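Home | Community | Faith & Family | Opinion | Archive

Warna's Late Bus Will Carry a Conduct Monitor Starting in March

2 min read

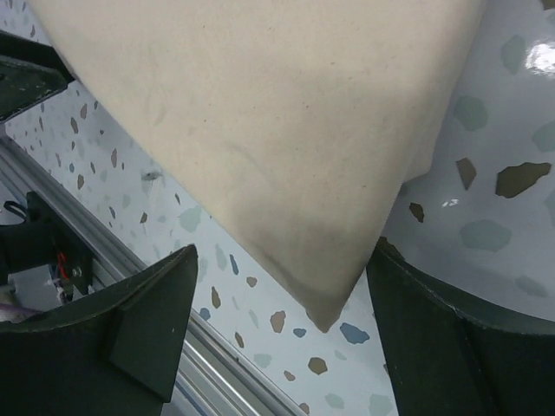 A length of beige fabric, creased across the middle.

I ride the late bus from Bellamy to Warna more nights than I'd like, so I pay attention when something about it changes. Starting in March, the 2 a.m. run will have a second employee on board, a conduct monitor, whose whole job is to keep an eye on how people treat each other back there.

The town council voted for it last month after a survey of riders came back with 1071 responses. Of those, 151 people said they had been followed, grabbed or shouted at on the bus or at the stop within the past year. Most were women, and a lot of them said they never told the driver. I filled mine out on my phone at the Hilach Street stop, and I'll admit I left the comments box blank because my bus was pulling in.

The monitor won't be a police officer and can't arrest anybody. What they can do is move someone to another seat, ask the driver to pull over, and call ahead so there's a deputy waiting at the next stop. Riders who get put off the bus twice lose their pass for the rest of the season. The operator, Trukisach, is paying for the training and the town is picking up the wages.

Not everybody is happy. At the public meeting (standing room only, and the coffee ran out before I got any!) one man said good manners start at home and the town has no business teaching them to grown adults. He got some applause. Then a woman a few rows back stood up and said that was fine by her, but she still had to get home from the hospital laundry at two in the morning and his mother wasn't going to be on the bus. She got more.

A pastor and an imam both spoke too, and they were pretty much on the same page. Both have offered to run evening talks for teenagers on respect and street behavior, with the first one planned for April at the Bellamy library. I asked if grown-ups could come. Yes, and please do, was the answer.

I have my doubts about the money. The wages are only covered through September, and the council was vague when people asked what happens after that - something about looking at the numbers over the summer. Two stops on the Hilach side still have no working light either, and I'd have fixed those first. A council member told the meeting the lights belong to the county, so I called the county, and they told me to call the town.

Anyway, the schedule stays the same and so does the fare. Complaints can be made to the monitor, to the driver, or by text to a number that will be posted inside the bus by the back door. You don't have to give your name. I'll be riding the first week and will write up how it goes, so if you're on there too, come say hi.

Contact the newsroom | © Warna Community News | Back to top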